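Unit 4 handout: Choosing feeding gear for babies and toddlers
Flodby Family Learning Centre

1. High chairs

We start with high chairs as they cost the most. Compare three things: the harness, the footrest and how the tray comes off. A five-point harness is the one to look for. The Ogundipe chair has a tray you can release with one hand. The Dornach needs two, but it folds flatter and suits a small kitchen.

Check the weight limit on the label before buying second-hand. Limits differ between models, and older chairs may have lost their straps.

2. First foods

Most babies are ready for solids at around six months. Steamed vegetables should squash easily between your finger and thumb. Hard raw pieces are a choking risk and should be grated or cooked.
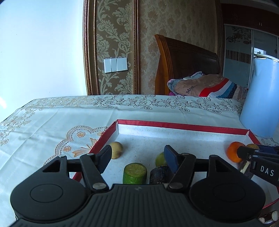
Potato and a round green fruit, with a white tray edged in red.

3. Bowls, spoons and bibs

Silicone spoons are gentle on gums. Suction bowls work on smooth trays and poorly on textured ones - test this in the shop if you can. The Prurnura bib has a deep pocket and rolls up to fit in a nappy bag. Buy 3 bibs to begin with and see how you go.
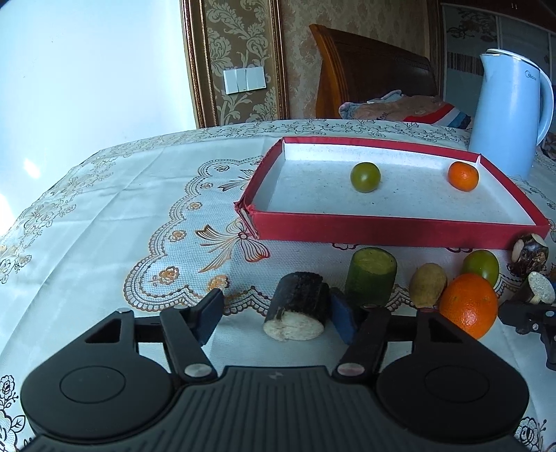

4. Cleaning

Wipe the tray after each meal. Take the straps off once a week and soak them in warm soapy water for 30 minutes, then rinse and dry them flat. Crumbs collect under the seat pad, so lift that too.

For next class (11th April): bring the label details from one high chair, at home or in a shop, and note its weight limit and harness type.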